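Five Fingers and a Plate

By Ekaette Onuoha

Every few months somebody sends me a clip of a robot hand doing something a person does without thinking, and asks whether I have changed my mind yet. I buy and test end effectors for a living, which is a fancy way of saying I decide what goes on the end of the arm. I have not changed my mind. I think most people who are shopping for a five-fingered hand right now would be better served by two fingers and a decent wrist, and I want to say why, because the argument usually gets made badly on both sides.

We spent most of November comparing two grippers on the same arm. One was the Draritz, a parallel jaw with rubber faces that opens, closes, and does very little else. The other was the Sumura hand, with four fingers, a thumb, and a price that made Ivone Tavares in purchasing call me at home. The job was dishes. Plates, bowls and mugs, out of a dishwasher and onto a counter, with the same controller and the same operator on both.

I will start with what the sales people leave out. The Sumura hand is big. Once you put a protective sleeve over it and bolt a camera near the wrist, you are pushing something the size of a winter boot into a space that was designed for a bare human hand. The trouble is less the grasp than the route to it. Our operator, Lucimara Caldeira, spent far more of her day working out how to get the hand in between the racks than she did closing it on anything. She got good at it. I am not sure that counts as a point for the hand.

The grasp itself can be very nice, and I don't want to be the person who pretends otherwise.
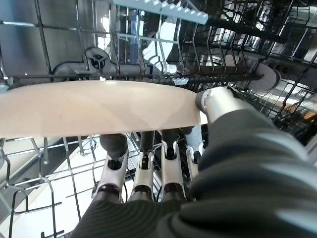
Four fingertips under the plate, thumb over the rim, with the upper rack just overhead.

That is a sensible way to hold a plate. The load is spread over several pads and the thumb keeps it from tipping. A jaw gripper takes the same plate by a small patch near the rim, and if the plate is heavy and you have picked the wrong patch, it swings. We saw that with the Draritz more than once. So if you freeze the two grippers at the moment of holding, the hand looks like the better buy, and a frozen moment is exactly what you get in a brochure.

What you don't get is the tally. We ran 168 picks with the Sumura. In 31 of them a finger caught on a rack wire on the way in or on the way out, and the operator had to back up and try again. With the Draritz, over the same number of picks, it was 9. The jaw dropped more plates. The hand snagged more. Which of those bothers you depends on whether you are paying for crockery or for time, and I have yet to see a vendor chart that lets you make that choice for yourself.

Then there is the camera question, which I think gets far too little attention. People treat the wrist camera as an accessory, something you pick at the end, like floor mats. With a jaw gripper you can get away with it. The jaw is narrow and you see past it. A sleeved hand can eat half your view. The plate eats more. What is left is a lot of wire, and somewhere in that wire is the tine you are going to hit. Cremilda Barros, who handles our vision work, moved the mount 2 times and wanted to move it again, and she was right to want to. We ran out of places to put it.

I know the standard reply. The world is built for hands, so build a hand. Aparecida Bezerra at Ullilmont has made this case to me over several lunches and she makes it well. A dishwasher today, a drawer tomorrow, a shoelace next year. You buy the general tool once and teach it everything.

My problem is with the word "once." We had to retune the grip for bowls. We had to retune it again for mugs, where the thumb wanted to go inside and the fingers had opinions about the handle. Each of those was a separate stretch of work by skilled people, and when we were finished with mugs the bowl settings needed another look. I would call that a tool with a great many jobs half set up. The Draritz needed new jaw faces for the mugs, and they took an afternoon.

It may be that the next hand is slimmer, and that somebody puts a camera in the palm, and that touch sensing gets good enough to feel a wire before bending it. I would be happy to test that one. The Damasceno people say theirs is close, and they said so last year too.

Until then, if you are comparing grippers, ask for the failed runs. Ask how the thing gets in and how it gets out again. Ask what the operator could see while she was doing it, and have them play it back for you at normal speed — I have sat through too many demos at four times normal. And bring your own dishes. Ours came from the break room, and the cheap bowls with the slick glaze taught us more than the whole rest of the cabinet.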